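Why Is Red So Bossy?

By the Stendby Kids Desk
22 August 2023
2 min read
909 shares | 20 comments

Some colors are polite. Beige, for example, has never interrupted anyone. Red is different. Red walks into a room and expects the room to stop talking.

To find out why, we need to start with light, and with a small disappointment: your strawberry isn't really red. Not in the dark, anyway. Turn off the lamp and it has no color at all, though it will still taste fine.

Light travels in waves

Ordinary white light is a mix of all the colors, squashed together like kids on a school bus. Each color has its own size of wave. Violet waves are the shortest ones we can see, and red waves are the longest.

When white light hits a strawberry, the strawberry soaks up most of the waves and keeps them. It bounces the red ones back. So the color you see is the one the strawberry didn't want — a bit rude, but very pretty.

A white wall bounces nearly everything back. A black sock soaks up nearly everything, and that's why it gets so warm in the sun.

Your eyes do some of the work

At the back of each eye are tiny cells called cones. Most people have three kinds, and your brain compares their messages to decide on a color. It does this all day and never asks for a snack.

Red shows up best next to something plain. Put it beside orange and pink and it has to share. Put it beside white and it gets all the attention, which suits it perfectly.

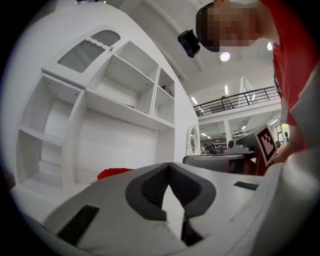 A red bag and a red cup don't need much help getting noticed on a white countertop:

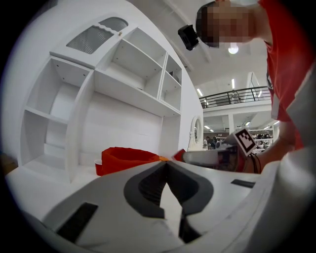
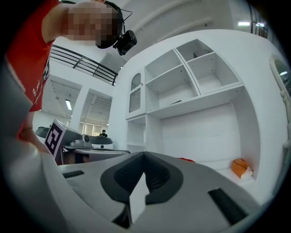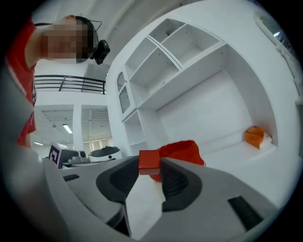 Who can't see it?

Bees, for a start. They see ultraviolet, which we can't, but red looks dark and dull to them. Bulls aren't much good at red either. In a bullfight it's the waving cape that annoys them. A green one would do the job.

Dogs see mostly blues and yellows. If you throw a red ball into green grass, your dog may have to sniff for it while you stand there pointing.

Even water is against red. It soaks up the long waves first, so if you dive 20 feet down in the sea, a red swimsuit looks brownish or gray. Fish are not impressed by it.

Try it yourself

Stare at a red square for 20 seconds, then look at blank white paper. You should see a ghostly blue-green square. Your cones got tired of red. It happens to all of us.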